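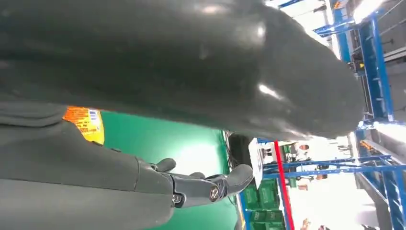
Home | Forums | New Posts | Members | Search | Log in

Filed under: Home & Garden > Decks, Patios and Outdoor Wood

Pasadeck sealer, is the "one coat" claim for real?

graywater_gus
My neighbor swears by this stuff and I'm not buying it. The can says one coat and you're done. I have a deck that's 600 square feet, old cedar, gets full sun until 3 in the afternoon. Every sealer I ever bought said one coat and every one of them lied. Before I hand over the money, has anybody here had it on for more than a single winter?

tilly_b
Two winters on mine. Looks okay. Some wear by the back door where the dog goes in and out but the rest still beads water.

graywater_gus
Beading doesn't tell me much. Wax beads. Did you put on one coat or did you cheat?

tilly_b
One coat on the boards, two on the stairs. So I guess I cheated on the stairs.

Dwight Sutherland
I painted houses for 26 years and I'd be careful with anything that promises one coat on old cedar. Old cedar drinks. The first coat disappears and you're left with color on the high spots and nothing in the grain. Sand it, wash it, let it dry a good long while, then look at it again. Most of the "miracle" jobs I saw were miracles of prep.

porchlight66
Disagree with Dwight on the sanding. You close up the wood if you go too fine and then nothing soaks in. Wash and brighten, leave the sander in the garage.

Dwight Sutherland
I didn't say fine. 60 grit, maybe 80 on the handrails. If you close up cedar with 60 grit you're doing something strange.
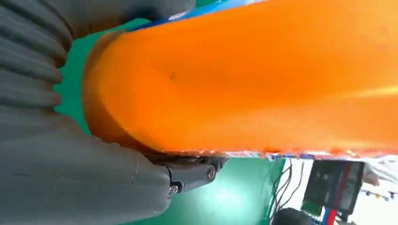

Last edited by graywater_gus, February, 4:26 pm

porchlight66
Fine, 60 I can live with. I still think people sand because it feels like work.

Huguette Lavoie
We used Pasadeck on the dock up at Lisville and it peeled. I know a sealer isn't supposed to peel - the man at Caron told me the same thing, right up until I showed him a strip of it. He said we must have put it on damp wood. It was July and it hadn't rained in weeks.

tilly_b
A dock is a different animal though. Water coming up from underneath all day long.

Huguette Lavoie
The can says "decks and docks." They should take the second word off.

graywater_gus
That's the kind of thing I was asking about. Huguette, did they give you your money back?

Huguette Lavoie
They offered me another can.

graywater_gus
Ha. Of course they did.

mudroom_mel
What about Lerau? My brother-in-law used the clear one on his fence and it went gray in a season, but he may have bought the cheap version. The semi-transparent is supposed to be better. $66 a can where I am, which seems steep for something you have to redo.

Dwight Sutherland
Clear always goes gray. There's no pigment in it to stop the sun. That isn't the brand's fault.

porchlight66
For once I agree with Dwight.

graywater_gus
So I've got one okay, one peeled, and a fence that went gray. I'm going to do a test patch on the far corner behind the grill, half Pasadeck and half Lerau, and leave it till fall. I don't expect much out of either one.

tilly_b
Do the test where the sun hits. Behind the grill won't tell you anything.

graywater_gus
Fair point. Top of the stairs then.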